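Poppy Bunting can tell you the exact stem. It was number 541 in a long run of pick-and-place trials at Reltcombe, and it snapped in two with a crack she heard from across the room.

"I jumped!" she says. "And then I was thrilled, because we'd been chasing this fault since the start of September and it had finally done it right in front of me."

The fault was a sneaky one. Leka, the arm her group uses to sort artificial flowers, would close on a stem, report a light grip, and keep squeezing. Most of the time the plastic just flexed and sprang back. The logs looked lovely. Only the bruised stalks gave it away, and those had been blamed on cheap roses for weeks.
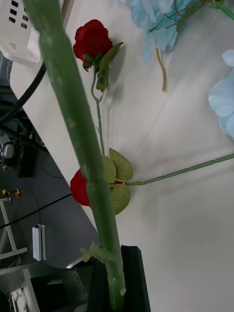
Leka's wrist camera view, with a stem up close and roses and pale blue hydrangeas on the table behind it.

Selma Stojanović, who wrote the grip controller, found the cause on a Thursday night. The force reading was being averaged over 400 milliseconds, left over from an older job at Karkthorpe where the parts were heavy and slow. "By the time the software felt the squeeze, the squeeze was old news," she says. She cut the window to 8 milliseconds and the overshoot disappeared from her plots. "I ran down the hall to show somebody and everyone had gone home."

What bothers them both is the safety side. The cutoff that should stop the fingers at a set force was reading the same averaged number, so it lagged too. "A stem is fine, I can buy another stem," Bunting says. "But people reach in to straighten things on that table. I've done it a hundred times myself."

The cutoff now has its own raw signal, and reaching in means pausing the arm first. They've run 150 grips since the change without a crushed stalk. Stojanović wants many more before she'll relax, and she's already eyeing real tulips.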